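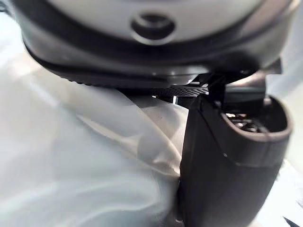
Small Thefts on Night Coaches: What Passengers Report and What They Do Not

Project report by Costel Živković
Submitted October 19, 2022

1. Why I chose this subject

In January I travelled by night coach from Plavville to Nultthorpe. When we stopped for the break, a woman two rows in front of me found that her wallet was missing from her coat, which she had put on the shelf above the seats. The driver telephoned the police and we waited a long time at the service area. The wallet was later found in the bag of another passenger, and he was taken away at Nultthorpe. I do not know how the case ended. I began to think about how such a matter is handled when the vehicle is on the road between two towns, and this became the subject of my project.

2. What I wanted to find out

My first question was who takes the report when a theft happens on a moving coach. My second question was why many passengers decide not to report at all. I did not try to measure how common these thefts are, because for this I would need police records, and I had no access to them.

3. Method

I spoke with 15 passengers in the waiting hall at Nultthorpe coach station. All of them had lost something on a coach at some time, or believed that it was stolen. I also spoke with 3 drivers who work on the night line of the Zupan company. I wrote notes by hand and typed them the same evening. Nobody is named here, as I promised this to each person before the conversation.

I must admit that my first list of questions was not good. I asked "Was it stolen?" and many people answered that they could not be sure. After the first day I changed the question to "When did you last have it in your hand?", and the answers became much longer and more useful.

4. What the passengers told me

Only 7 of the passengers had made a report to the police. The others had mostly told the driver, and a few had told no one. One man lost around 700 euros in cash which he carried for the repair of his car. He noticed it only at home, and he thought it was already too late to do something.

Many people did not know which police station they should go to. A student who travelled from Plavville was told there that she should report in the town where she arrived. In that town they asked her where exactly the theft happened, and she could not answer because she had been asleep. She gave up after the second visit. I heard similar stories from other people, but hers was the most complete.

Some passengers also felt ashamed. They said they had been careless with the bag, and that the officer would say the same to them.

5. What the drivers told me

The drivers said that the company expects them to write down every complaint in the trip book. They are not allowed to search a passenger or a bag. If somebody points at another passenger, the driver should separate the two and call the police, and he should not open the luggage hold before they come. One driver told me that this is simple on paper, but at three in the morning the other passengers are shouting that they want to continue.

Another driver had worked before for Terell, a smaller company which is now closed. There the rule was to drive to the final stop and call from there. He preferred this, but he agreed that a thief could easily get off on the way.

6. Discussion

I think the missing reports come partly from the unclear place of the theft. A shop or a flat has an address, while a coach passes through several districts in one night. It would help if the ticket said, in one plain sentence, where a passenger can report a theft after the journey. The drivers liked this idea. I wrote to Zupan about it and I have not received an answer yet.

My group of passengers was small and I found them all in the same hall, so the result cannot be used for other lines. I also spoke only with people who still travel by coach. Those who stopped travelling after a theft are missing from my notes, and I would like to look for them if I continue this work next year.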